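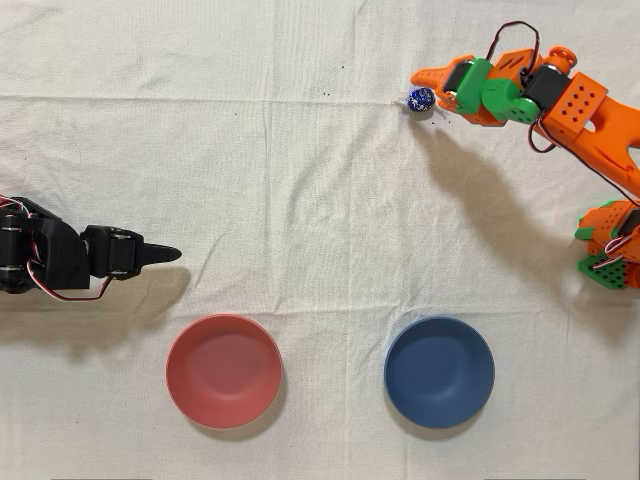
# Mutedby: consumer boycott calls, coded by hand

Mutedby is a small text collection of public calls to boycott shops, brands, venues and events, together with the replies people left underneath them. It was put together by Lewis McIver and Angus Rutherford for work on how political consumer campaigns are argued over, and it is shared in case it is useful to others.

The current release has 111 calls, each with up to 200 replies. Everything is in English. Last updated 7 January 2026.

## What counts as a call

A post was included if it asked readers to stop buying from, visiting or dealing with a named target, and gave a political or ethical ground for doing so. Complaints about late parcels, rude staff or bad food were left out, even when the writer used the word "boycott".

Counter-calls ("buy twice as much from them") are in the set too. There are 29 of them, marked `counter` in the `type` column. They are part of the 111.

We did not try to judge whether a call was justified, and there is no column for it. Please don't read the order of the rows as a ranking either. They are in the order we coded them.

## Files

- `calls.csv` – one row per call
- `replies.csv` – one row per reply, linked by `call_id`
- `codebook.md` – the full definitions, with borderline cases
- `changes.txt` – corrections since the first release in July

All files are UTF-8. Line breaks inside a post are kept as `\n`, so open the CSVs with a proper parser.

## Columns in calls.csv

| Column | Meaning |
|---|---|
| `call_id` | Number, never reused |
| `type` | `call` or `counter` |
| `target` | Stand-in name for the target |
| `ground` | Main reason given: labour, conflict, environment, party funding, other |
| `demand` | What the target is asked to do, if anything |
| `end_point` | Whether the writer says when the boycott should stop |
| `text` | The post itself, with names removed |

`demand` is often empty. Many writers say what the target did wrong and never say what would put it right. Leave the blanks as they are: an empty cell means we looked and found no demand.

## Stand-in names

Targets are replaced throughout. Drostmont is always the same supermarket chain, Vistum is always the same drinks maker, and so on down the list in the codebook. Smaller businesses with one owner are all called MacRitchie, with a number after the name, as in `MacRitchie 2`. Place names below the level of a country are removed.

Some targets could still be worked out by a reader who followed the story at the time. If you do work one out, please don't publish the key.

## How the coding was done

Both of us read every call and coded it separately, then compared. Where we disagreed we talked it through and kept the agreed code. The original codes are not in this release because the early sheets used a different set of grounds, and matching them up properly would take longer than we have.

Replies were coded by one person only. Lewis did the calls about conflict and party funding, Angus did the rest. The `stance` column in `replies.csv` (support, oppose, unclear) is therefore weaker than anything in `calls.csv`. Sarcasm is the main problem. "Oh well done, that'll show them" went down as `oppose` unless something earlier in the thread pointed the other way.

## Known problems

- Long threads are cut at 200 replies, oldest first, so late arguments are missing.
- `ground` allows one value. Posts that mix labour and environment were given whichever came first in the text.
- Deleted replies leave gaps. A reply that seems to answer nothing is probably answering one of those.
- The sample was gathered by searching for a handful of phrases. Calls that avoid the usual wording will not have been found, and you can't use this set to say how common boycotts are.

## Use

Free for teaching and research. Don't use it to contact or identify the people who wrote the posts, or to build lists of supporters of any campaign. Quote short passages only – a full post can often be found again by searching for it.

Corrections go to Angus Rutherford through the issues page. Give the `call_id` and the column name. Requests to remove a post are dealt with first, and you don't have to give a reason.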